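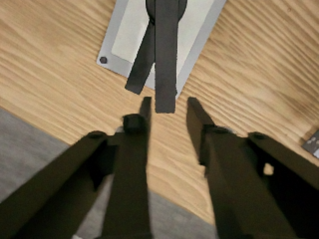 Do you need to know how to code before joining a robotics club?

Most people in ours didn't. If you can sit through an hour of something not working and come back next time, you'll be fine, the code you pick up from whoever is sitting next to you.

I get that question at every sign up table so there it is, in writing. Now the actual update, quick one, I have a lab report due tonight and I haven't opened it.

30 March 2026

So Grustinent (the club, for anyone landing here from a search) is doing the simulation round of the Titell student challenge. All virtual this time. You get the sim, the arm, a table with stuff on it, and a list of tasks. You submit your controller and they run it on their end. No shipping a robot anywhere, no broken fingers, no crying in the hallway of the Guzmán building at midnight like last year.

We're on the plate task. Pale plate lying on the wood table, dark round hub on it, and two flat bars going off in a narrow upside-down V. The wide one is longer and sticks out past the plate, so that's what we go for. Open gripper, come in from above, get the end of the bar between the fingertips, close. Easy to say.

The approach is what's eating all our time. Plate is at an angle and the pose changes every run, so you can't hardcode anything (I tried. Irja saw. We don't talk about it). From the top-down view it looks lined up and then you switch to the side camera and you're way too high. Or too low, and the fingers go into the table, and the physics does that thing where everything shivers and then the plate leaves.

Things that helped, in no order:

Slowing down the last bit. We had one speed for the entire move. Now it drops to 10 percent once the fingertips are close and the shivering is mostly gone.

Picking the target off the wide bar and ignoring the other one. For a while our detector averaged both bars together and aimed for the gap between them. Took us two meetings to notice. Two!!

Also the wood grain. The table texture has these long streaks and on the right side of the plate they get pretty strong, and our edge finder loved them. It kept reporting bars that were just wood. Irja Pesonen fixed it by throwing out anything that wasn't dark enough, one line, while I was writing a whole filter class that is now sitting in a branch forever. RIP.

Logging. Please log your runs. I have a folder with over 200 of them and the early ones are named test, test2, test_final, and I have no idea what changed between any of them. The newer ones have the seed and the offset in the name and I can find stuff again.

Where we are right now: 65 on the practice score. You need 600 across all the tasks to get to the in-person day at Istberg, and this is one task, so yes, there's a ways to go. The drawer task is in better shape. The stacking one we havent touched. Two of the first years said they want it and I said great, take it, before they could change their minds.

Small argument going on about whether to train something or keep doing it by hand with geometry. I'm team geometry. When it misses I can print the numbers and see why it missed. The other side says the poses get harder in the final set and my if-statements are going to fall over — could be true. Plan is to let both versions run side by side till the middle of next week and keep whichever scores better. No hard feelings, loser buys chips.

Oh and the gripper fingers. Somebody asked in the comments last time why we open them so wide before coming down. We started with a tight opening, saves a little time on the close. But if your angle is off even a bit then one tip lands on the bar and you're pushing the whole thing across the table. Wide costs almost nothing. We'll tighten it later maybe. Probably won't.

Still to do on my side:
fix the wrist rotation (it goes the long way around sometimes, looks possessed)
write the readme
actually answer the Titell email about the team form
clean up my branch, see above

If you're at school with us and want in, there's room. Meetings are same place, second floor of Guzmán, the room with the bad projector. Bring a laptop if you have one, if not we share. The sim runs ok on old machines as long as you turn shadows off, but then turn them back on before you test the detector, because the judging runs have shadows and ours got confused by one the first time we tried it. Learned that one teh slow way.

Irja is doing a short intro to coordinate frames at the next meeting, for anyone who nods along when people say "in the tool frame" and has no clue. I'll be in the front row.

OK lab report. Will post the side by side numbers when we have them.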